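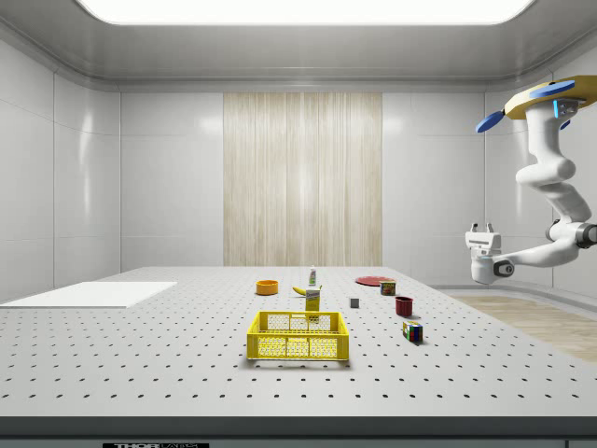

Yellow crate, banana and a white bottle with a green cap.

Search the list archives Enter keywords Go Advanced search

Subject: Re: Second keys on trade-ins, what do you do?

Hi all,

I've been meaning to answer this one since it came through, and then we had a truck delivery and I forgot, so sorry if the conversation has moved on.

> We're a smallish store in Mestonon, mostly used, and I took over
> the trade desk this winter. I'm losing my mind over second keys.
> Customer trades in the car, swears the other key is in a kitchen
> drawer, promises to drop it by, and of course we never see it. Then
> the car sells and the buyer wants two keys and the salesperson has
> already said "sure, no problem." In February I had buyers waiting
> up to seven days for one to come in. Does anybody hold money back
> on the trade until the second key shows up? My manager thinks it
> will blow up deals. Also, does anyone use Bridis for tracking keys,
> and is it any good for this, or is it just a fancy board?

OK, so yes, we hold money back, and no, it hasn't blown up a deal that I know of. I'm at Bukhari, the used side, and we had exactly your problem up until a couple of years ago. What we do now is put it on the appraisal sheet as its own line. One key, the number is this. Two keys, the number is that. The customer sees both before anybody shakes hands, and you'd be amazed how many people suddenly remember the spare is in their wife's purse out in the waiting area!

The amount matters, I think. We started out with a round number that somebody pulled out of the air, and people argued with it all day long. So I went back through the invoices from our locksmith and the average came out to $128 a key, cut and programmed, and that's what we use. I keep a copy of the invoices at the desk. When a customer pushes back I just show them, and they mostly shrug and say fine. It's a real cost and it looks like one. (Your average will be different if you take in a lot of luxury stuff. Those smart keys are a whole other animal, and we price them one at a time by calling the parts counter.)

If they say they'll bring it later, we write the lower number and give them a little slip, and if the key turns up before the car sells we cut them a check for the difference. Check with your office on how they want that written up on the deal paperwork, mine was picky about it and yours might be too. Some people do come back. I had one lady drive in from Evton with the key, the owner's manual, AND the wheel lock socket, which I hadn't even noticed was missing. Please put the wheel lock on your sheet too, by the way. I should have said that first. A missing key costs you money but a missing lock socket costs you an afternoon in the shop and a very grumpy tech.

The other half of this is your salespeople, and I don't have a great fix. Ours used to promise two keys on everything. Now the key count goes on the window tag, big, right under the stock number, and it goes in the online listing too. I got some grumbling about the listing, as though writing "one key" was going to scare off every shopper in the county. I can't see that it has. We had 54 cars out front when I walked the lot last night, with seven of them tagged as one key, and two of those seven already have deposits on them. People want to know up front. It's finding out at delivery, with the temp tag already on and the kids buckled in the back, that makes them mad.

About Bridis, we have it, and I'd say it's good at telling you who has the key and bad at telling you that a key doesn't exist. There's a notes field, and we type "1 of 1" or "1 of 2" in there. It works okay so long as everyone does it the same way, which took some nagging. I wouldn't buy it just for this. A cheap label maker would get you most of the way there.

Does anybody order the second key the day the trade lands instead of waiting on a buyer? I go back and forth. We wholesale enough of them that I hate spending the money, but I also hate the phone calls.

Let us know what your manager says about the two-line appraisal! I can send over a blank copy of ours if you write me off list.

Used car desk, Bukhari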